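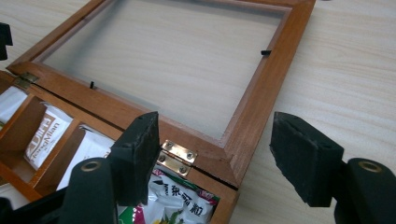 The Tea Box, Reconsidered

November
By the Household Desk, the Undcombe newsletter

Every house in Undcombe appears to own a wooden tea box with a glass lid, and hardly any of them bought it. The tea box arrives. It comes at a wedding, or with a new job, or from a relative who has noticed that you drink tea and drawn the obvious conclusion that you must be short of somewhere to keep it. You were not short of somewhere to keep it. The tea came in a cardboard box, which was free, and which had the name of the tea on the side.

I have had mine long enough to have opinions. The recent cold has sent me back to it several times a day, and a few weeks ago I emptied it out completely for the first time in years. What follows is partly advice and partly confession.

First, the lid. A glass lid is a promise that the inside will be worth looking at. In a hotel in Ballbridge, where I once spent a long weekend for reasons to do with a delayed boiler, the box at breakfast was refilled every morning by somebody with a ruler, or the soul of a ruler. Each compartment held one kind. The colors went from pale to dark. I took a chamomile out of the end section and felt I had vandalized something.

At home the glass does different work. It shows guests exactly how many peppermints you have and how few of anything else. It also picks up a gray bloom that you don't notice until the lid is tipped back on the table and the light gets at it. Wipe it on both sides. I had been wiping the top for years and blaming the glass, when the steam from the kettle had been settling on the underside the whole time. Use a barely damp cloth, then a dry one, and stay off the varnish with anything that comes in a spray bottle. If your pane is held by little clips, leave them alone. They are very small, they are usually black, and once one has pinged across a kitchen floor it belongs to the house.

Then there are the hinges. Brass hinges on a tea box are put there to be admired, and they deserve it, but the screws are short and the wood behind them is thin. People open the lid all the way and let it drop flat behind the box, and I am people. It looks generous, like a shop with its shutters up. It also puts the weight of the frame and the glass on two small plates and a handful of screws the length of a grain of rice. Sooner or later you get a little split next to one of the hinges, and after that you open the lid the way you'd open a door on a sleeping baby.

If you catch the split early, a drop of wood glue worked in with a toothpick will generally hold it. Close the lid, put a rubber band round the whole box, and drink coffee until the next day. Don't tighten the screw first. I tightened the screw first.

Now the compartments. Whoever designed the standard tea box had in mind a square paper envelope of a particular size, standing upright, in single file, with a bit of air around it. Many teas come in that envelope. Many others come in something a half inch too tall, or too wide, or in a slippery foil packet that leans over on its neighbor the minute you take your hand away. Some come naked, with a string. You can fold the tops down on the tall ones, but they remember, and slowly rise to meet the lid.

My own approach, arrived at after 3 systems and a good deal of sulking, is as follows.

Put what you drink every day at the front, on the side you open from. This sounds too simple to print, but I kept my breakfast tea in the back corner for years because it was the first thing I had put in, and the first thing goes in the back corner.

Fill each section only until it stands up without help. Packed tight, the packets look splendid through the glass, and you can't get one out without two more coming along for company. Packed slack, they go over like people on a bus. There is a point between the two, and you will find it by taking out one more than you want to.

Give one section to strays. Every box has them: the single sachet from a conference, the sample that came taped to a magazine, the thing with licorice in it. Spread through the box they make every compartment a lucky dip. Kept together they are at least honest about themselves, and you can offer them to teenagers.

Keep anything smoky or heavily spiced somewhere else altogether. A tea box is a small wooden room with the door shut, and by the end of a month everyone in it smells like the loudest guest. I had a clove and orange blend that got into the plain green so thoroughly that I drank it as a flavored green for a whole winter and thought it rather good.

Loose leaf does not go in the box. I mention it because I have seen it tried, in a nice house, by a person with a degree.

As to what I found at the bottom of mine when I finally turned it over: tea dust, naturally, enough of it to brew, had I been a different sort of person. Also a paper tag with no string, a sugar cube gone the color of old piano keys, and a receipt from the Truvard in Ballbridge that had been folded small and used to stop a partition from rattling. I read the receipt with interest, then folded it back up and put it where it had been, as the partition rattled.

Partitions, by the way, are often not glued. Give yours a gentle upward pull when the box is empty. If they slide out, you can wash the dust off them, and you can also leave one out and have a double-width berth for those too-wide envelopes. This was a great discovery in our house and was announced at dinner, where it went unremarked.

A word about dates. Once a sachet leaves its carton it has left its paperwork behind. I now cut the date off the end of the carton and tuck it behind the last sachet in the row, and so far I have kept this up for two whole cartons. Tea doesn't go off so much as go quiet. If you make a cup and find yourself checking whether you put the bag in, that row has had its day. Empty the old ones onto the compost, minus any staples.

Should you be thinking of getting rid of the box altogether, I did try that. I put the tea back in a kitchen drawer, in its cartons, with the names facing up, and for a fortnight I could find everything in a moment and nothing smelled of cloves. Then someone came round and I opened the drawer in front of them, and they looked at the drawer, and at the fine empty box on top of the fridge, and I felt I owed them an explanation that I didn't have. The box went back on the table that evening - full, wiped on both sides, and with the peppermints at the back.

Next month: the bread bin, and whether yours has a smell or a character.

Comments

crumbs_and_all
We have the same split by the hinge. I did the glue and the rubber band and it has held since spring, but my husband still opens it flat on purpose to prove a point.

Ďurica
The loose leaf remark was uncalled for. It worked perfectly well until I moved the box.

northend_kettle
Pulled my partitions out after reading this. One slid out beautifully. The other was glued. Was.

marigold22
Could you say which cloth? Mine leaves fluff all over the glass and then I'm worse off than with the haze.

Ballbridge reader
An old cotton pillowcase, marigold22, cut up. Also I believe I know the hotel, and the chamomile was replaced within the minute.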